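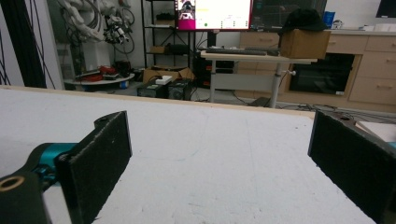
**How often does the water filter need to be changed?**

Change the cartridge every 600 liters, or when the filter light on the lid turns orange, whichever comes first. In a small household that is usually a few times a year. Hard water shortens the interval.

## 4. Changing the filter cartridge

This section applies to the Grorkel countertop pitcher and the Grorkel Tall. Both use the Mirness cartridge. Older Aranda cartridges have a wider collar and will not seat in the funnel.

You will need:

- a new Mirness cartridge
- a clean bowl or jug that holds at least 2 liters
- a soft cloth

### 4.1 Removing the old cartridge

1. Pour out any water left in the pitcher.
2. Lift off the lid and set it upside down on the cloth.
3. Turn the cartridge a quarter turn to the left and pull it straight up by the ring.
4. Empty the funnel and rinse it under the cold tap. Wipe the seat where the cartridge sits.

If the cartridge is stuck, fill the funnel with lukewarm water, wait a few minutes and try again.

**Caution:** Do not pry the cartridge out with a knife or screwdriver. A scratched seat lets unfiltered water run past the seal.

### 4.2 Preparing the new cartridge

1. Remove the foil and the plastic cap. Leave the rubber seal in place.
2. Put the cartridge in the bowl and cover it with cold water.
3. Leave it to soak for 8 minutes. Small bubbles are normal.
4. Shake it gently under water until the bubbles stop.

### 4.3 Fitting and flushing

1. Push the cartridge into the funnel with the arrow facing the spout.
2. Turn it to the right until it clicks.
3. Fill the funnel with cold water and let it run through. Discard this water or use it on houseplants.
4. Repeat step 3 once. The first two fills may look gray from loose carbon dust.
5. Put the lid back on.

**Note:** Never use hot water in the funnel. The cartridge housing softens above 92 °F over long periods and the seal may no longer close.

### 4.4 Resetting the filter light

Hold the button under the lid flap until the light blinks green, then let go. If it goes back to orange, the button was released too soon. The light does not measure water quality. It counts fills, and topping up a half-full funnel is counted as one fill.

### 4.5 Storage

Keep spare cartridges sealed, in a dry cupboard away from the stove. If the pitcher will not be used for more than two weeks, take the cartridge out, let it drain and store it in a closed bag in the refrigerator. Soak and flush it again before use.

Used cartridges can be sent back to Stustach with the label inside the carton lid. Mark the parcel for Sanne Peeters, Returns. No return postage is charged in August.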